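Ward boundary review: what the draft proposals mean for Orkasness and Tromgate

1 May 2025

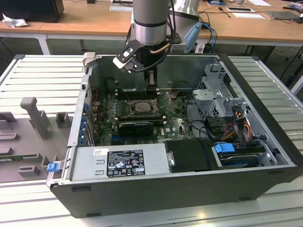 Brijesh Tomar wrote to the council to ask why his street should vote in Tromgate when its residents have always used the shops, surgery and school in Orkasness, and whether anyone had walked the proposed line before drawing it. His letter is one of many received since the draft proposals were published, and the points he raises are taken up in this item, together with those most often put to members at their surgeries.

Background to the review

Brurkmont District Council is divided into wards, each of which elects one, two or three councillors. The present boundaries were fixed at a time when the western side of the district was largely farmland. Housing has since been built on both sides of the Yadav Road, and the number of electors represented by each councillor now differs widely from one ward to the next.

The council resolved in February to carry out a review of the wards most affected. The review covers Orkasness, Tromgate and the northern part of Brurkmont Town. It does not cover the rural wards to the east, where electorates have changed little, and it does not alter the outer boundary of the district or the boundaries used for elections to Parliament.

The review also leaves council tax bands, postal addresses and school admission areas as they are. Several residents have asked whether a change of ward would affect the price of their home insurance or their place on a housing waiting list. Ward boundaries are not used by the council in deciding housing applications. Questions on insurance should be put to the company concerned.

The draft proposals

Under the present arrangements, Tromgate ward returns a single councillor for 4000 electors, while the smallest ward within the review area returns a single councillor for 1657. The council considers that this difference cannot be justified, and the draft proposals are intended to reduce it.

The principal change would be the division of Tromgate into two wards, to be called Tromgate North and Tromgate South. The line between them would follow the disused railway as far as the cemetery and then turn along Chapel Lane to the river. Each of the new wards would return one councillor.

The second change concerns the streets lying between the Yadav Road and the old brickworks. These are at present in Orkasness ward. The draft proposals would move them into Tromgate South, so that the Yadav Road would become the boundary for its full length. It is this change which has drawn the greatest number of objections, including that of Mr Tomar.

The third change is a small one. Six properties at the top of Mill Rise, which can only be reached by road from Brurkmont Town, would be transferred to the Brurkmont North ward. The occupiers have been written to separately and no objection had been received at the time of preparing this newsletter.

Matters raised by residents

Community ties. The council is required to consider the ties between neighbouring streets as well as the number of electors. Mr Tomar's letter argues that a main road is a poor boundary where people cross it daily, and that the footbridge near the brickworks links the streets on either side more closely than the map suggests. The review panel has accepted that this point deserves a fuller answer than the draft report gave. Two members of the panel visited the area on foot following receipt of the letter, and a note of their visit will be placed with the other review papers.

Names. A number of residents of Tromgate have objected to the names North and South. Suggestions received so far include Tromgate Riverside, Chapel, and Tromgate and Yadav Road. The panel has no fixed view on names and would welcome further suggestions, in particular those with a known local use. Names of living persons will not be considered.

Number of councillors. The draft proposals would increase the membership of the council by one. Some residents have questioned the cost. The additional member would receive the basic allowance and reimbursement of travel expenses on the same terms as existing members. The panel considered whether the same result could be reached without an additional member by enlarging Orkasness, and concluded that the resulting ward would be too large for one councillor and would combine villages with no direct road between them. The figures on which this conclusion was based are set out in the appendix to the draft report.

Polling places. Residents of the streets near the brickworks now vote at Orkasness Village Hall. If the draft proposals are adopted, they would vote at a polling place within Tromgate South. The council has not yet chosen one. The former library in Chapel Lane has been suggested, but its side entrance has a step and the building would need a ramp before it could be used. Any decision on polling places will be taken separately, after the boundaries have been settled, and will be the subject of its own consultation.

Parish councils. The boundary of Orkasness Parish is not altered by the draft proposals. Residents of the affected streets would therefore remain in the parish for the purposes of parish elections and would continue to pay the parish precept, although their district councillor would represent Tromgate South. The panel recognises that this may cause some confusion. Orkasness Parish Council has asked that the parish be divided into two parish wards to match, and has been invited to put its case in writing.

Timing. It has been asked whether the new boundaries will apply to any by-election held in the meantime. They will not. A vacancy arising before the next ordinary election of district councillors will be filled on the existing boundaries, and the councillor elected will serve until that election. Serving members continue to represent the whole of their present wards, and residents should go on contacting the same councillor as before.

Leaflets distributed in Tromgate

The council is aware of leaflets delivered in parts of Tromgate which state that the review has been completed and that residents must register again in order to vote. Both statements are incorrect. The review is still open. No elector will lose his or her place on the register through a change of ward, and electors who are already registered at their present address need take no action. Postal and proxy voting arrangements will be carried over.

The leaflets carried no printer's or publisher's details. Residents who have received one are asked to keep it and to inform the Elections Office. All political groups represented on the council have confirmed in writing that the leaflets were not issued by them or on their behalf.

How to take part

Comments may be made by letter, by e-mail or in person at the Brurkmont council offices. A form is available but need not be used. Comments should state the name and address of the person making them and, where a different boundary is suggested, should describe the line proposed as exactly as possible. A sketch on a copy of the map is acceptable. Copies of the map may be had free of charge from the reception desk.

Written comments should be kept to 1000 words. Longer papers will be accepted from parish councils, residents' associations and political parties, provided that a summary is supplied. Petitions are welcome and will be reported to the panel, but a petition is treated as a single comment together with a note of the number of signatures. Residents who feel strongly may therefore prefer to write individually.

All comments will be published with the name of the writer and the street, but without the house number. Anyone who has a particular reason for asking that his or her name be withheld should say so when writing. Anonymous comments cannot be considered.

Two public meetings will be held during the consultation, one at Orkasness Village Hall and one at Tromgate School. Members of the panel will attend both. Each meeting will open with a short account of the proposals, after which questions will be taken from the floor. Those wishing to speak are asked to give their names at the door. An induction loop will be in use at both venues, and requests for an interpreter should reach the Elections Office seven days beforehand. Dates and times will be posted on the council's notice boards and in the parish magazines.

Next steps

When the consultation has closed, the panel will consider the comments received and prepare final recommendations. Where the panel departs from the draft proposals it will give its reasons, and where it rejects a substantial objection it will do the same. If the change affecting the streets near the brickworks is withdrawn, the figures for both Orkasness and Tromgate South will need to be worked out again, and the panel may ask for a further short period of consultation on that point alone.

The final recommendations will be put to a meeting of the full council, which may adopt them, reject them or refer them back. Members whose own wards are affected may speak and vote. The meeting will be open to the public, and the agenda will be available at the council offices five clear days in advance.

Paper copies of the draft report may be read at the council offices, at Tromgate Library and in the porch of Orkasness Village Hall. Large print copies can be supplied on request to the Elections Office, Brurkmont District Council.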